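Sheets to the wind

Skestville, half past six in the morning. Steam already coming off the roof vents at Widmer, the last hand laundry in town, and the side door propped open with a brick. August. Twenty minutes inside and your shirt is stuck to you.

I came to write about linen. Specifically about why people have started paying to have old sheets washed, mended and pressed by somebody else, when a new set costs less than lunch. Widmer had 50 regular customers five years ago. Now it has 396, and a waiting list kept in a school exercise book by the till.

Lærke Eskildsen runs the place. She bought it off the Widmer family, kept the name, kept the mangle, got rid of the carpet. She talks while folding and doesn't stop for questions, so you ask them on the move.

"People think it's nostalgia," she says. "It isn't really. They slept in a good sheet once, at their gran's or in some hotel, and they want that again. Then they find gran's in a cupboard and it's yellow and stiff as a board and they've no idea what to do with it."

What to do with it, then. Soak it first, cold, overnight. Not hot - hot sets the stain, and old starch goes to glue. Change the water in the morning, don't look at the colour of it too closely. Then a warm wash with plain soap, and a rinse that goes on much longer than you'd beleive. Most of the greyness in white cotton is old detergent. Eskildsen rinses four times and has been known to do a fifth out of spite.

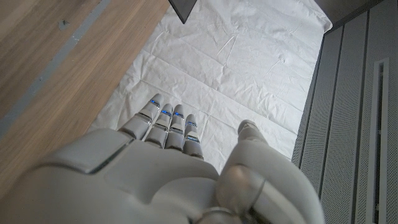 A white sheet spread on the floor, creases and all.

Bleach she won't have in the building. It works once, she says, and after that you're washing lace whether you wanted lace or not. Sunshine instead. There's a yard behind the shop with lines strung wall to wall, and on a dry morning the whole lot goes out by eight. Old linen whitens in strong light while it's damp. Her mother laid hers on the grass. So did everybody's, in Skestville, when there was grass.

The mending happens upstairs. Worn sheets nearly always go in the middle first, and the old cure is sides-to-middle: cut down the centre, turn the halves round, join the good outer edges, hem what's left. You get a seam down the bed and another ten years. My own mother did it and I hated that seam. Used to pick at it with my toes. Eskildsen's are flat-felled and so fine I had to be shown where to look, and then shown again.

A sides-to-middle costs 17 pounds. Patches less, monograms saved and moved to a new edge a good deal more. The oddest job this year was for Karel, the hotel up on the ridge, who sent down 600 napkins found in an attic trunk, every one hemmed by hand. Rust spots on most. Lemon juice and salt on those, left in the sun, and then do it again the next day. Took most of the spring. They're on the tables now and I'm told guests pinch them.

Then there's the Rater. It's a pressing machine, cast iron, older than anyone who works here, and it lives at the back behind a rail because it will have your sleeve. Sheets go in damp, never dry, and come out the other side with a shine on them that an iron can't touch. The noise is terrific. Two people feed it, one catches, and there is a fair bit of shouting, not all of it printable.

Could you do any of this at home? Most of it, yes. Eskildsen is oddly keen that you should. Bath for the soaking, line for the drying, and get somebody to take the other end while you pull the sheet square before it goes in the pile. Pull hard, corner to corner. Half the ironing is done right there, she reckons. And store them unstarched, in a cotton bag, refolded on different lines once or twice a year so the creases dont crack.

By noon the yard is full and the first lot is dry enough to bring in. I get handed two corners and told to walk backwards. I walk into the brick.

Widmer is open mornings only, side door. Bring the sheets unwashed.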